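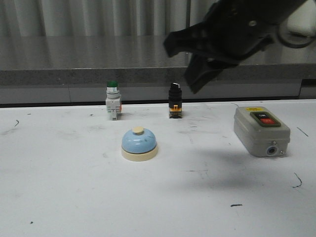

**Rubrik: Diensttagebuch Prüfplatz Schaltgeräte**

21. Mai 2023

Der Greifarm ist seit heute im Regelbetrieb der Vorsortierung. Die Werkleitung Findenholm hat die Freigabe schriftlich erteilt; das Dokument liegt bei der Schichtführung aus. Vorgesehen sind zunächst 200 Teile je Schicht, darunter Drucktaster, Wahlschalter und die Tischglocken aus dem Auftrag Kamerska. Die Sichtprüfung der Kontaktblöcke bleibt bis auf Weiteres Handarbeit und damit bei mir.

Die Umstellung verändert meinen Arbeitstag stärker, als die Unterweisung vermuten ließ. Das Greifen und Ablegen, bislang der größte Teil meiner Tätigkeit, entfällt. Hinzugekommen sind das Einrichten der Ablagepositionen, die Freigabe nach jedem Stillstand und die Führung des Störungsprotokolls. Ich habe um eine Anpassung der Stellenbeschreibung gebeten. Eine Antwort der Personalabteilung steht aus.

Zum Schichtende weist der Zähler 213 Vorgänge aus. Der Restbestand aus der Lieferung Bekari beträgt 885 Stück und wird weiterhin von Hand bearbeitet, bis die Greifpunkte für das graue Tastergehäuse hinterlegt sind. Die Haltezeit beim Schließen der Finger halte ich für zu lang bemessen – ein entsprechender Vermerk ist eingetragen.

In der Schichtbesprechung wurde gefragt, ob der zweite Prüfplatz nach dem August besetzt bleibt. Die Werkleitung sagte zu, dass Versetzungen nur im Einvernehmen erfolgen. Im Protokoll fehlt dieser Satz bisher. Ich werde die Ergänzung beantragen.

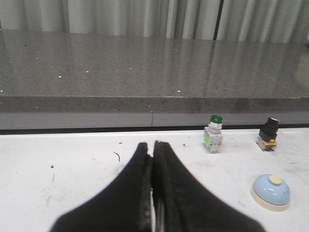
Gráinne Corrigan wandte dazu ein, die Entlastung der Handgelenke dürfe in der Bewertung nicht untergehen; sie habe nach den langen Schichten am Sortiertisch abends kaum noch eine Flasche öffnen können. Wer künftig am zweiten Platz arbeite, müsse allerdings dieselbe Einweisung erhalten wie am ersten, und zwar während der Arbeitszeit.

Dem schließe ich mich an. Der Antrag auf Einweisung für beide Plätze ist unter der Nummer 1810 eingereicht. Offen ist noch, wer bei Abwesenheit der Schichtführung die Freigabe nach einem Stillstand erteilen darf.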